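Sturkcombe Robotics Club: Kitchen Table Project FAQ

Last updated 9th May. Written fast between sessions, so if something's wrong email the club address and I'll fix it. - Laurier Morin

What is the Kitchen Table project?

Our main build for the year. One arm, one white table, a pile of play food. The team teaches the arm to do small kitchen jobs: pick a thing up, put it somewhere else, don't knock the rest over. Harder than it sounds.

Who can join?

Anyone at Sturkcombe in any grade. No experience needed. No tryouts. You do need the signed safety form before you touch anything with a motor in it. No form, you can watch and take notes.

How many people are in it?

The whole club is 58 right now. Kitchen Table has 18 spots because that's what the schedule can hold. The rest are on the rover, the line followers or the website. We shuffle after winter break so you're not stuck.

There's a wait list. It moves. Sign up anyway.

When do we meet?

After school, 3:30 to 5:30, lab in the back hallway past the art room. Side door locks at 4 so if you're late text your team lead, don't bang on the window.

Do I have to know how to code?

No. Roughly a third of the job is driving the arm by hand with the controller, a third is setup and reset, and the rest is code. If you want to learn Python we'll teach you. If you hate it there's plenty else, labeling alone could keep someone busy all year.

What does it cost?

$40 for the year. Covers shirt, snacks, spare screws, felt. Ask if that's a problem, we waive it and don't make a thing of it.

What's a "run"?

One try at one task, start to finish, recorded. Table gets set, driver does the job, somebody calls stop. Good or bad it gets saved. Please don't delete the bad ones!! We need them for the comparison slides and last year we lost a bunch.

What's the ketchup task?

The one everybody asks about. There's an oval tray with holes in it, and the red ketchup bottle. Level one is bottle out of the tray, stand it up, let go. Level two is bottle back in the tray lying down. Level three is both in a row with no human touching the table in between. You get 3 tries per turn and then you swap drivers, no matter how close you were.

The overhead view and the gripper view get saved together. You need both when you go back through a run, the top one for where everything is and the close one for how the grip looks. 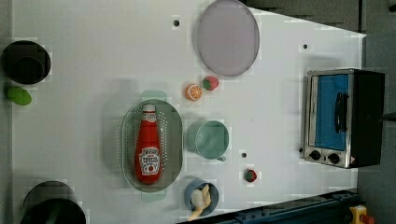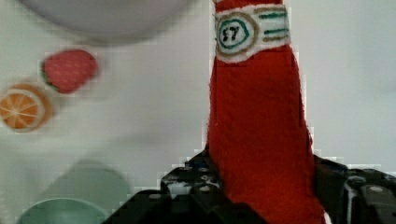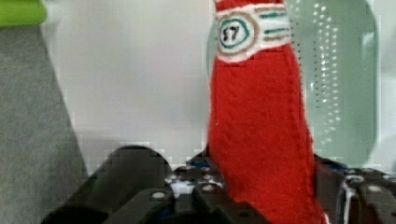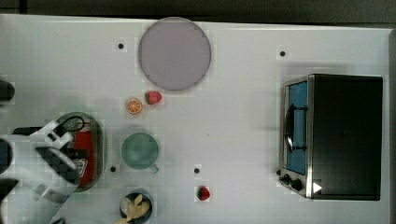
Why ketchup and not something easier?

We did start easier. Blocks. Everyone got bored and the code only learned blocks. Soft stuff is a better test, it squishes when you grab it and you can't just slam the fingers shut. Also if you drop it nothing breaks.

Can I bring in my own play food?

Yes please. Rules:

Has to fit in the gripper (check with the sizing ring on the hook by the door)
No real food. Not even sealed
No glass, no magnets
Put your name on it if you want it back

Felt is great, hard plastic is fine, anything with loose glitter goes home with you.

Who sets the table?

The reset person. It's a real job and it's on the rota. You put things back where the setup card says, you check the fruit hasn't rolled, you check the oven door is closed, then you say "set" out loud. Driver waits for "set". If the driver doesn't wait, driver does resets for the rest of the day.

Does everything have to be in the exact same place every time?

No, and this confuses people every year. The card gives you a zone for each item. Anywhere in the zone is ok. We want some variety or the model only works for one layout. What we don't want is stuff ending up in a totally different zone because someone was in a hurry.

Is it safe?

Yes if you follow the rules, which are short.

Hands off the table when the arm is live
Hair tied back, no lanyards, hoodie strings tucked in
One person on the e-stop at all times, and that person isn't also the driver
If you hear a noise you don't like, hit the stop first and ask after

You won't get in trouble for hitting the stop. Ever. Hit it.

What happens if I break something?

Tell a lead. Fill in a sticky, put it on the board, leave the part in the red bin. Printed parts we can usually redo overnight. Cables take longer so please don't yank the cables.

What software do we use?

Tama for recording and playback. It's our own thing, started by a couple of seniors a few years back, so it's a bit weird in places. The guide is in the shared drive under "tama READ FIRST". Read it first. Frade is the training script that runs on the big desktop under the window. Don't turn that desktop off. There's a note taped on it and people still turn it off.

My run didn't save. What do I do?

Check these before you ask:

Was the green light on in Tama before you started
Is the drive full (it's often full)
Did you name it with a slash in the name? Don't do that

If it's none of those come find me or put it in the chat.

What counts as a good run?

Job done, nothing knocked over that wasn't supposed to move, no long pauses. Smooth beats fast. We get new drivers racing each other every fall and those runs are mostly junk for training. A slow careful one is worth more than five jerky ones.

Do we compete?

Yes, the Clodotel Student Challenge in July. It's a table task round plus a short talk plus a poster. The task list comes out the week before so we can't practice the exact thing, only things like it. That's why we keep changing up the tasks in spring.

Travel team is smaller than the project team. Picked on attendance and logbook, not on who's the best driver. So keep your logbook up.

What goes in the logbook?

Date, your role, what the team tried, what went wrong, what you'd change. Few lines is fine. Drawings are fine. "Did robot stuff" is not fine, I've seen it and I'm not signing it.

Can I get class credit?

Not from the club on its own. Some of the engineering teachers will take your logbook as a project piece if you ask ahead. Ask ahead, not the week grades are due.

Can parents visit?

Yes, open lab is at the end of every term, and you can drive the arm if you sign the same form the kids do. Other days please email first so we don't have a crowd at the table while a run is going.

Can I help without being in the lab?

For sure. We always need:

People to label runs from home (needs a laptop, we'll show you how)
Sewing. Felt items take a beating, seams go
Poster layout
Snack runs

What should I bring on my first day?

Closed toe shoes, the form, a notebook. Laptop if you have one, we have loaners if not. Water bottle with a lid, drinks stay on teh shelf by the door and nowhere near the table.

I missed a few sessions. Am I out?

No. Tell your lead. Three in a row with no message and we give the spot to the wait list, but you can go back on it.

Where do I sign up?

Sheet outside the lab or the form on the club page. You'll get an email with your team lead's name and your first role. If you don't get it in a week check spam, then email us.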